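Home | Archive | Trails | About

Sixteen miles on the Rankin loop

Posted in June by the author

I finally did the whole Rankin loop in one go, all 16 miles of it, and I'm still grinning! If you've only walked the lower half out of Wundalen, please go back and do the top. The first two miles are plain forest road, then the trail tips up through the birches and keeps climbing until you've gained 3840 feet and forgotten what flat ground feels like. 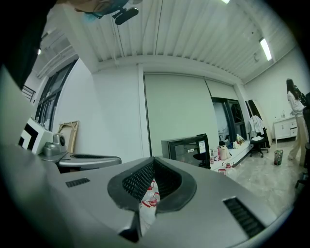 White plastic bag, red print.

Water is the thing to plan for. There's a good spring at the Jukov hut and then nothing until the far side of the ridge, and on a warm day that stretch goes on and on. I carried more than I thought I needed and drank every drop before the saddle.

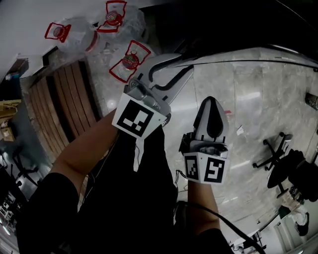 The saddle is where I'd stop for lunch — out of the wind, with a big flat rock and a view clear down to Lake Trunance. I sat there far too long watching the cloud shadows cross the water. Two ravens came by to check on my cheese sandwich (they got a corner of it).

Coming down, take the left fork at the cairn. The right one looks better and drops you 900 feet into a boggy meadow, and I know this from last year.

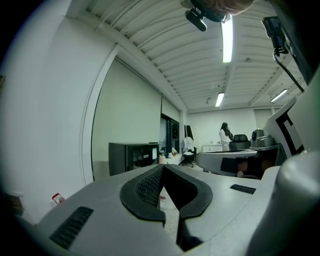 My knees complained for the last three miles, but the evening light on the lower meadows was worth it, all gold and full of swallows. I got back to the car at 8:40 with sore feet and a pocket full of larch cones. Next time I want to try it the other way around — up through the meadows first, ridge in the afternoon.

Print this post | E-mail this post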